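# The Long Love Affair With the Corner Store
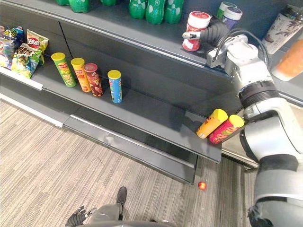

*Green soda bottles on the top shelf, with a few smaller containers for company.*

I moved to Clonano in March with two suitcases and a bad habit of running out of things at nine at night. Milk, mostly. Sometimes matches, once a shower curtain. Back in the suburbs that meant getting in the car and driving to a store the size of an airport. In Clonano it meant putting on shoes and walking downhill for two minutes to Predel.

Predel is a corner store, and I'm a little in love with it. It has a bell on the door and a cold case that hums in B flat (I checked with a tuning app, don't judge me). The bread comes in at seven and the good rolls are gone by eight, so I've become a morning person, which my family still refuses to believe.

I grew up thinking of places like this as somewhere you went in an emergency. You paid too much for batteries and got out. But live near one for a while and your whole kitchen changes! I used to shop once every two weeks with a list as long as my arm, and then throw half the lettuce away. Now I buy one onion. I had no idea how much I'd enjoy buying one onion.

There's a price to it, sure. I kept my receipts for a month and my groceries came out roughly 13 percent higher than they did at the big place off the highway. Then I remembered gas, and the lettuce, and the scented candles I always seemed to come home with, and I quit doing the math.

The other thing I've learned is that every corner store has its own opinions. Predel believes in canned fish. Povetti, over by the bus station, believes in cookies, and keeps a whole wall of them behind the register where you have to ask — a clever move, as you always end up asking for two kinds. And then there's Dağdelen, which is a bit of a hike, up the hill past the school, but has olives in tubs and a white cheese I now eat for breakfast with tomatoes and way too much pepper.

I've tried explaining all this to friends who get everything delivered. They're very nice about it. One came to visit for a weekend, and I sent her out for eggs on Saturday morning. She was gone for an hour. She came back with eggs, a jar of fig jam, a flyer for a choir concert and strong feelings about which of the local buses runs late.

We went to the concert, by the way. It was long and the chairs were hard, but they sold coffee at the break, and I ran into the woman who's always ahead of me in the line for rolls. She gets the poppy seed ones. I'd been wondering if they were any good, and she says they are, as long as you eat them before lunch.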